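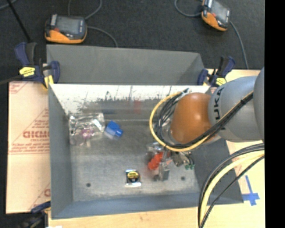
I had been meaning to get to the Estenham repair fair since November, when a neighbor came home from the last one with a working toaster and a jar of plum jam, and I finally made it on 22 February 2024. It is held in the old Briruvlow warehouse down by the canal, and the drive took me longer than it should have (there are two Canal Streets, and I tried both). The part I had come for was the odds and ends, all those small things that collect in kitchen drawers and garages until somebody carries them out in a shoebox. They go into big gray bins on pale wooden work surfaces, and I could happily have stayed beside them all day! In one I spotted a neat little tape measure, black with silvery edges and a round yellow label, lying a bit apart from a cluster of other bits and some crinkly clear packaging. My father kept a tape measure in every coat he owned, so of course I stood there far too long, thinking about coats.

The fair is put on by Tefera, a small reuse shop that started out with 11 shelves and now has 192, which gives you an idea of how much people around here hang on to. Sorting takes up most of the back half of the building. Hand tools go one way, anything with a wire on it goes another, and packaging gets pulled out and bagged separately. I asked where a bicycle bell would go and got three different answers, all of them cheerful.

Up front it's more like a rummage sale. I came away with a box of brass hooks, two enamel mugs and a sewing tin that still had its buttons in it, and the whole lot came to 13 dollars. The soup from the Drunivden bakery stall was lentil, very peppery, and I went back for a second cup and a heel of rye bread.

Parking is free behind the building, but the lot fills up early. Bring your own bags, and wear warm socks if you go in winter, as the concrete floor is cold. The next fair hasn't been announced yet. I've already started a shoebox.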